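Home Units Assignments Gallery Staff Contact

Small Things, Put Away: A Report on Designing and Trialling a Tabletop Organizer
Blagoje Kovačević
Design Studio 2, Final Report

1. Where the project came from

I should begin with my grandmother's hallway, even though my supervisor has gently suggested more than once that I begin somewhere else. She kept a dish by the front door for everything that came out of a pocket or off a finger, and by November of any given year you could not find the dish for the things in it. When we were asked to choose a household habit and design around it, I knew straight away that mine would be the emptying of pockets (my second choice was umbrellas, and I am very glad I left umbrellas alone).

The brief I wrote for myself was to look at stands that keep small objects off a table while still catching whatever falls. I called the project Ollesia, after the street she lived on, and the name stuck even on the days I would have liked to change it.

2. The stand

I looked at plenty of organizers before settling on a form, including jewellery trees, mug trees, and a rather heavy brass valet stand lent to me by Talebi, the second-hand shop near campus. Most of them had the same trouble. They were either all hooks, so that anything without a loop had nowhere to live, or all dish, and we were back in the hallway again.

The form I kept returning to was a tray with a single post and a crossbar. Things that hang go up on the bar and the rest goes in the tray. I kept the colour dark throughout, partly for looks and partly because dust and fingerprints had made a misery of my pale mock-ups.

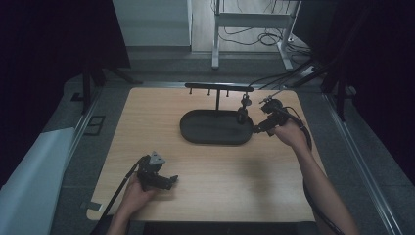 Figure 1. The stand and its oval tray on the trial table, with the small cup hanging at the right end of the crossbar.

The pegs gave me more grief than anything else in the whole semester. In my first drawings they stuck straight out toward the user, and everyone who tried the cardboard version caught a sleeve on them. Pointing them downward looked tidier, but then there was the question of how a thing stays on, and I filled a good half of a sketchbook with little lips and notches before I was happy to move along.

3. The table

I had not planned a section on the table, but it ended up mattering so much that I would feel dishonest leaving it out. My early tryouts were done at home on my desk, which is painted dark green and is never, ever clear. Dark objects vanished on it. When I moved to the bench at Cliramham, where our class has its studio hours, the pale surface made everything easier to judge, and I could finally see the outline of the tray as a shape in its own right. 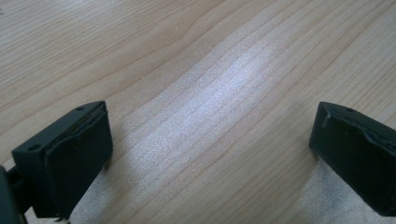 The other thing I came to appreciate was simply having space. At home I had been testing the stand wedged between a lamp and a stack of readings, so of course every reach felt awkward, and I had been blaming the crossbar for what was really the fault of my housekeeping. With open tabletop on both sides I could try it from the left and from the right, and move it nearer and farther until the height felt comfortable. I settled on 28 cm for the post in my final drawings, up from 21 cm in the first set.

4. Things with no loop

A stand of this sort is only as good as its manners toward awkward objects. Keys are easy, and so are lanyards and bracelets. The trouble comes with smooth, rounded little things that have nothing to hang by, and every household I asked had a few of them turning up on counters and windowsills.

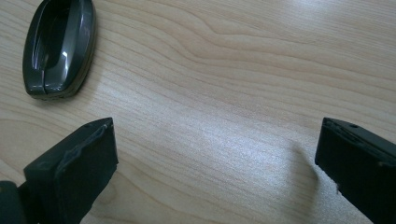

Figure 3. A glossy, dark oval piece with a hollow running along it, lying on the wood-grain tabletop.

Shapes like this are the reason I would not give up the tray, although a classmate argued very persuasively for a flat base. The raised rim is a modest thing, but it gives a rounded object something to come to rest against. I did consider lining the tray with felt and ordered a sample from Helteck, but it collected so much lint that I went back to the bare surface and felt rather foolish about the postage.

5. What I would change

I would like to rethink the cup. It is handy for earrings and coins, but it sits at one end of the bar, and I suspect a left-handed person would want it at the other. A version that slides along would please everybody, and I have a page of sketches for it in Appendix B, along with the peg drawings and the notes from my household interviews.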